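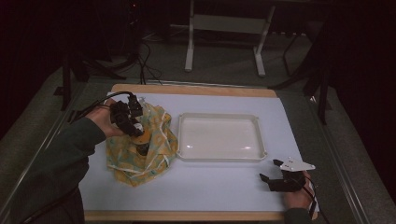 Most of the written rules I've come across for robot work are about keeping people away from the arm. Fences, light curtains, stop buttons, who holds the key. Very little is written about the hours before that, when a person does the job by hand with a pair of grippers so that the arm has something to copy. I've been doing that work at Getell since January, mostly with cloth, and we ended up writing our own rules. A typical set-up has one piece of cloth, the mustard one with the teal print for instance, bunched up on the left of a pale board, an empty white tray towards the middle, and a gripper in each hand. It looks simple enough that you'd think it needed no rules. We had no rules for the first few weeks and threw most of that work away.

The sheet on the wall now is the fourth version. I said I'd put it up here after someone at Sasar asked for it, so what follows is the sheet with my notes added. It's not a standard in the official sense. If you need one of those for guarding or for electrical safety you should get the proper document and read it, and not rely on a blog.

Before you start

Clear the board down to what the task card names. If the card says one cloth and one tray, that's what is on the board. Pens, tape and mugs go on the shelf behind you. We lost a whole afternoon to a roll of tape that was on the board in half the runs and missing from the other half.

Check both grippers open fully and close fully, five times each. Listen as well as look. The older pair make a dry click at the end of travel when a screw is coming loose, and you can catch it then or you can catch it when the jaw drops off.

Cables run back over the wrist or down past the hand, never across the board. If a cable touches the cloth during a run, the run is marked bad. People argued with this one because a light touch doesn't seem to do any harm. But you can't tell afterwards which touches moved the cloth and which didn't, so we stopped trying to decide.

Sleeves plain and dark, down to the wrist, no watch. Version two said "suitable clothing" and that meant something different to everyone. Spell it out.

Setting the cloth

This is the part we rewrote most often. The first version said to place the cloth at random. People are bad at random. After a week every cloth was being dropped in the same loose heap in the same place, with the same corner sticking up, because that corner made the next step easy.

Now you pick the cloth up by the point given on the card, hold it at about chin height and let go. You don't tidy it. If it lands off the board, pick it up and drop it again, and write down that you did. If it lands in a shape you don't fancy, carry on anyway. The awkward ones are worth having.

Patterned cloths and plain cloths are kept in separate bins and the card tells you which bin to use. Don't swap because the pattern is easier to see. It is easier, and that's why the plain ones kept getting left at the bottom.

During the run

Pinch a fold, don't scoop. If you can't pinch, open up, move and try again at the same speed as before. Speeding up after a miss is the commonest fault on the review sheet, and I do it too.

One hand may wait while the other works, but it waits open, over the board, where it started. Don't rest it on the rail. Don't use it to steady the tray unless the card says so.

Never touch the cloth with bare fingers between the start tone and the end tone. If it snags, stop, say "stopped" out loud and end the run. A stopped run still gets kept, in its own folder. We used to delete them, which meant that our records said snags never happened.

Don't talk about anything else while you're in a run. This is less strict than it sounds. Runs are short and there's plenty of time between them.

Breaks

Twenty minutes on, then put both grippers down and walk away from the table. This was the rule with the most resistance and it's the one I'd keep if I could only keep one. The grippers aren't heavy, but you hold them out in front of you with your elbows off the table, and your shoulders know about it by mid-morning. Quality goes before you notice any ache. When we went back through the early work, the sloppy runs were nearly all in the second half of long sessions.

The break belongs to the person doing the work. A supervisor can make it longer but can't make it shorter.

Review

Two people look at every batch and neither of them did the runs. They mark good, bad or stopped, and for bad they have to choose a reason from the list. There's a space for "other" but if you use it twice for the same thing, the thing goes on the list.

Nobody's name is on the review sheet. We did have names in version three and within days people were playing safe and dropping the cloth in nice flat shapes. The names came off again.

What's still missing

There's nothing yet about light. The room at Noh, where we do the overspill work, has windows, and the runs from there look different in the morning and at four o'clock. Blackout blinds are on order.

There's nothing about washing the cloths either. New cotton is stiff and it holds a fold in a way that it won't after a few washes, so a cloth in its first week isn't really the same object later on. The people at Clollilitz put a wash count on a tag sewn into the hem. I'd like to copy that, but a tag gives the gripper something to catch on, so we may write it on the bin instead.

If you use the sheet and change it, I'd like to see what you changed. The wording on the cloth drop especially, as new starters still read it three different ways and I haven't found a sentence that fixes it.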